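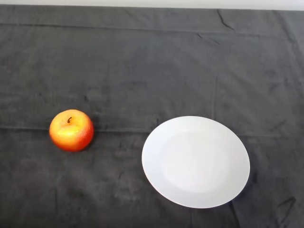 Hosting a finals-day lunch for a golf club group: what do I feed them and when?

Posted by Eleri Pritchard in Golf & Country Club Life

Hi everyone, I've been reading this board for ages and finally have something to ask. Our little women's league at Husemmont wraps up its season in September with a Sunday final, and this year I put my hand up to do the lunch at my house (I live close enough to the 16th green to hear people swearing). Normally we eat in the clubhouse, but the dining room is being redone and the grill only does hot dogs until it's finished.

The trouble is the timing. We go off in pairs starting at 8 in the morning, so the first group is done and starving while the last group still has five holes to play. Last year's winner traditionally picks the menu, and our winner, Ingegerd, has asked for roast chicken, potatoes and "something with apples," which is lovely but not exactly grab and go! I also have a budget of $900 from league dues, and that has to cover the food, the drinks, the engraving on the trophy and a small prize for closest to the pin.

So do I hold everybody off until the last pair is in, or let people eat as they arrive? And does the champion's menu have to be followed to the letter? I don't want to hurt any feelings, but I also don't want to be carving a chicken in my golf shoes.

3 replies

Llinos Jenkins

Oh, I have so much sympathy for you, Eleri! I ran ours for years and the very first one was a mess, with dry chicken at noon and a lot of hungry ladies pretending they weren't.

What works for us is two meals, really. Put out a snack table on the porch as soon as the first pair is due, and keep it plain: cheese, rolls, nuts, cut fruit, iced tea, a big jug of water. Then set one firm time for the sit-down lunch and print it on the tee sheet, so the early groups know to nibble and the late groups know to keep moving. We allow 45 minutes after the last pair is expected. If there's a playoff, lunch waits for the playoff, and that's the only thing it waits for.
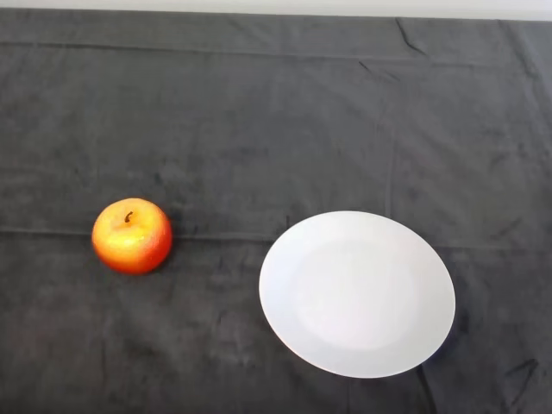
An apple and a plain white plate on a dark gray cloth.

On the menu, I'd follow the spirit of it. Roast the chicken the day before, slice it cold, and serve it with a warm potato salad. For the apple part, a crisp is your friend -- you can put it together Saturday night and slide it in the oven when the leaders are on the back nine. Do call Ingegerd and tell her the plan, though. People mind a change much less when they hear about it ahead of time, and she may have a recipe she'd love to hand over.

As for the money, take the trophy and the prize out first, before you buy so much as a napkin. Engravers charge by the letter in some places, and we once had a winner with a double-barreled name who cost us the good cheese. I'd also keep a little back for ice. You will need more ice than you think, and then someone will need to go and get more.

One last thing and then I'll stop. Let the champion sit down first and say a few words before the food comes, not after. Ours did it after dessert one year and half the table had gone to watch the men's final on TV.

Tudur Dafis

Just order pizza. We had 58 people at ours and I never heard a complaint.

Efa Jenkins

I like pizza too, Tudur, but I don't think that's going to go over well with a lady who asked for roast chicken!

Eleri, I mostly agree with Llinos (we're cousins, so please make a note of the date). The one place I'd differ is the snack table. Ours was so good that nobody had room for lunch, and I brought home enough potatoes for a week. Put out half of what feels right and hold the rest in the kitchen.

Also, ask whether your club minds carts being parked along your street. Ours sent a very stiff letter. And get a cheap boot brush for the front step, especially if it rained overnight. My hall rug has never been the same.

Good luck, and tell us who won!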